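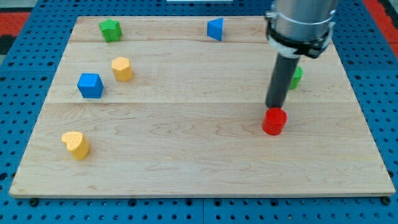
A practice round on the maple board, with the rod coming down by the red cylinder.

Review: Catport Shape Blocks for a Student Robot Arm Club
March
By the Skatham Robotics Club advisor

I promised several parents and at least one very patient science department that I would write up the Catport blocks once we'd lived with them for a while, and we have now lived with them for most of a school year, so it's time I kept my word!

First, a little about us. We're an after-school club of 11 students, most of whom had never touched a robot arm before the fall. Our big project is getting ready for the Drundus Tabletop Challenge, where a team's arm has to slide small shapes around a board into an arrangement the judges call out. There's no gripper allowed, only a plain rod, so everything is pushing and nudging. It sounds easy until you try it (I tried it, and the students were very kind about it).

For the first few weeks we used whatever we had lying around, mostly bottle caps and some wooden letters from the art room. They worked about as well as you'd guess. Then we bought a set of Catports, and the club got a lot more fun.

What I like best is how different the shapes are from each other to push. A cube is friendly. You find the middle of a side, go slowly, and it mostly goes where you want. The cylinder looks friendly too, but if you touch it even a hair off center it slides away to one side, and we've had many groans over that. The star is the one the students argue about, because you can catch the rod in the notch between two points and steer it beautifully, or you can hit a point and spin the thing halfway around. My favorite is the heart, for the same reason. I've watched a ninth grader spend a whole afternoon working out which side of the heart to push from, and she went home happy.

The colors are strong and clear, which our camera code appreciates. Red, blue, green and yellow all stand out nicely against pale maple. I will say that sharing colors between shapes caught us out. Our first program only looked for color, and it kept going to the blue triangle when we asked for the blue cube. I grumbled at the time, but it pushed the students into learning to tell shapes apart, and I've come around to thinking it was the best lesson of the winter.

How have they held up? Very well, I'd say. The students keep a log of every push, and by the end of February it had almost 2,000 entries. Of those, 441 were marked "clean," meaning the block stopped inside the target area on the first try. (That number was tiny in the fall, so please admire it.) The blocks still look good after all that, with some scuffing along the edges where the rod meets them.

Now for my complaints. The blocks are light, so a fast arm will send them right off the board, and a few have rolled under the supply cabinet. Slow your arm down and you'll be fine. The instruction booklet is thin, and the suggested games in it are meant for much younger children. I also wish Catport would sell single replacements. We lost a block in January and had to buy another whole set, so now we own 2 sets and a lot of spares we didn't need, though the spares have been handy for practice at home.

You'll want a decent surface as well. Ours is three maple planks joined edge to edge, and we bought the lumber from Duangkaew, the yard out past the high school, who trimmed it for us while we waited. Watch those seams! A block can snag if one plank sits a bit proud of the next, and we sanded ours more than once before the star would cross without a hitch.

I'd buy the set again for any club just starting with a pushing arm, and I'd order it early in the term so there's time to play before the serious practice begins. We have the Challenge coming up next month, and the cylinder is still giving us trouble.

Last updated: March
Contact the Skatham Robotics Club | © Skatham Robotics Club | Back to top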